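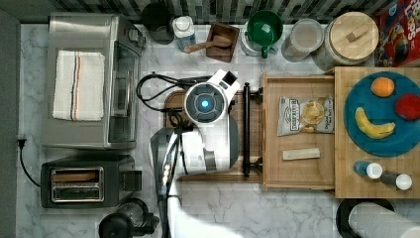

Nellwood Two-Slot Toaster

3 min read

The Nellwood is a plain two-slot toaster for small and medium kitchens. It runs at 800 watts and takes ordinary sliced bread, crumpets, teacakes and halved bagels. The slots lift high enough to get a crumpet out without a fork.

There are six browning settings. Most people will want three for white bread and four for wholemeal. The second batch comes out darker than the first, so turn the dial down by one if you are making several rounds. Frozen bread has its own button, which adds time to whichever setting you have chosen.

The crumb tray slides out from the back. Empty it weekly and wipe it with a dry cloth. Unplug the toaster and let it cool first. Do not put butter or cheese on bread before toasting it.

Where to put it

Leave a hand's width of clear space on each side and nothing overhead. Toasters give off a good deal of heat from the top, and wall cupboards will mark in time. On a wooden worktop, use the heat mat supplied. Stone needs no mat.
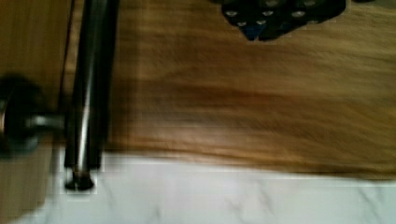 Can I buy a spare crumb tray?

Spare trays are kept in stock at our Flistdale shop and can be posted. Ask for part 676.

Orders placed before noon leave the same day. The Irnlow four-slot model uses a wider tray, part 200, and the two are not interchangeable.

The guarantee is two years from the date on your receipt. Prices checked 2/24/20 and held until the end of March.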